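Neltcombe bench notebook, folding task
November 2025

Kettle's on, so I'll get this down while it's fresh. Another long stretch on the grey garment today, teleoperating both arms from the leader pair, and I'm feeling a good deal happier about it than I was last time I wrote in here (see the grumbling back in May, which I stand by).

The running total for the folding set is now 1,874 demos, of which 904 are on the grey cloth. I've kept the fan-print tablecloth down for all of today's. Masex wanted a plain background, and I do see the argument, but Waaka has to cope with people's real tables eventually and I'd sooner it met a busy pattern early. If anyone feels strongly, write it in the margin and we'll have it out over a biscuit.

Starting states first. I've been far too tidy. Going back through the old episodes, the cloth is nearly always laid out square, and of course the policy goes to water the moment it isn't. So I've been making myself drop it down any old how, a bit rumpled, one side fatter than the other, and working from there.

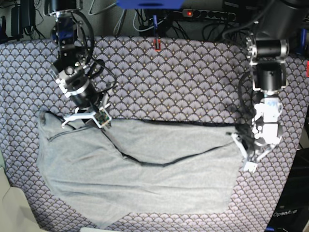 Grey garment on the fan-print cloth, still rumpled, both grippers down at it.

Note to whoever drives next: aim off the black line across the garment if you lose the edge. Grey on lavender-grey is hard going on the wrist view, and that dark line is by far the easiest thing to find. Come in slowly with the right arm, let the fingers settle, and only then bring the left across. I kept wanting to do both at once and my left hand is simply not as clever as my right. Practice helps, and so does a lower chair!

Second thing, the two-corner hold. I've started counting this as its own segment in the Wotov labels, beginning when both grippers have a corner and ending at release. It was lumped in with "reach" before, which made a right mess of the timing plots.
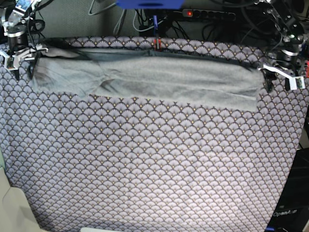
Two-corner hold, top edge turned back. Right half lying flatter than the left.

I'm fairly relaxed about creases at this stage, as long as the corners are held. Keep the episode. Bin it only if a corner gets away and you have to go chasing it, and please put "dropped" in the comment field, spelled the same way each time (guilty, I know, I had three versions).

Still to do: relabel episodes 484 to 519, where I forgot the new segment altogether. Check the leader grip springs, the left one feels a touch soft to me. Ask Masex whether they want the raw joint logs or just the trimmed ones, as the raw lot is enormous and I'd rather not upload it twice.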